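What I Learned From a Summer of Pickled Peppers

I wasn't going to write about pickling this year. I wrote about it last August and the August before that, and my sister has already told me that one more post with the word "brine" in the title and she's unsubscribing. So please note, Marta, that it isn't in the title.

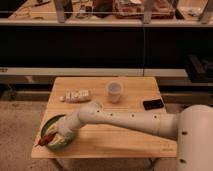
But then Consuelo Cusi, who lives two doors down and has the only really sunny yard on our street, left a grocery bag on my porch on a Friday evening with so many peppers in it that the handles had stretched. There was a note tucked in the top that said "please, there are more." I stood there in my socks and thought, well, I guess I know what I'm doing with my weekend.

I should explain for anyone new that I came to all of this late. My grandmother canned everything that held still, and I spent my childhood avoiding her kitchen because of the steam and the vinegar smell, and then of course by the time I wanted to know how she did it I had to work it out from a recipe box where half the cards say things like "vinegar, enough." Enough for what, Grandma? I still have the card for her bread-and-butter pickles up on the fridge, and it lists six ingredients and not a single amount.

So my method is patched together from her cards, a library book I've renewed more times than I'd like to admit, and a class I took at the Jarman community hall, where Leif Nørgaard taught a room of us how to do it without poisoning our families. Leif is very calm and very firm about clean jars and about using a tested recipe for anything that's going to sit on a shelf. What I'm giving you below is a refrigerator pickle, which is a much more forgiving creature, but it does have to live in the fridge the whole time. Please don't put it in the pantry!

For one big jar I use a pound of peppers, whatever mix I've got. I like mostly sweet with a few hot ones thrown in, sliced into rings about as thick as a pencil. Wear gloves for the hot ones. I know you won't, I didn't either, and then I took out my contact lenses that night and had a long talk with myself in the bathroom mirror.

The liquid is 300 milliliters of white vinegar and the same of water (I use the metric side of the cup for this, because it's what Leif had on his handout and I've never bothered to change it), with a tablespoon of kosher salt and two of sugar. Bring it up to a simmer and stir until it goes clear. While that's happening I put two smashed garlic cloves, a teaspoon of mustard seed and a bay leaf in the bottom of the jar, pack the peppers in on top, pour the hot liquid over, and let it all cool on the counter before the lid goes on. Give it two days if you can stand to. We eat ours within a couple of weeks.

I made four jars that Saturday, and then Consuelo came by with another bag, and I made three more. My kitchen windows were fogged up like a bus in January. I had the radio going and the back door propped open with the big dictionary, and the dog lay down right in the one spot where I needed to stand, and I was perfectly happy.

The jars have been going out the door ever since. Dayana Cuervo took one to work and came back asking for the recipe, which is really why this post exists, so hello Dayana. Nermin Aydoğan put hers on eggs with yogurt and a little melted butter, and I've now had that for breakfast four days running and may never go back to toast. Percy Condori says mine are too sweet. Percy says this about everything I make, and he also brought back an empty jar, rinsed, with the lid on, so I'm drawing my own conclusions.

If you do find them too sweet, go down to one tablespoon of sugar and add a few peppercorns. I tried a jar that way for Percy and it was good, a bit sharper, nice with cheese. I also tried one with apple cider vinegar, which turned everything a sort of tea color and tasted fine, though I missed the bright look of the others when I opened the fridge.

Next up is green tomatoes, if the weather holds, and I've promised Consuelo a jar of whatever comes of them. If anybody reading has a grandmother who wrote down how much dill she used, I'd love to hear from you in the comments.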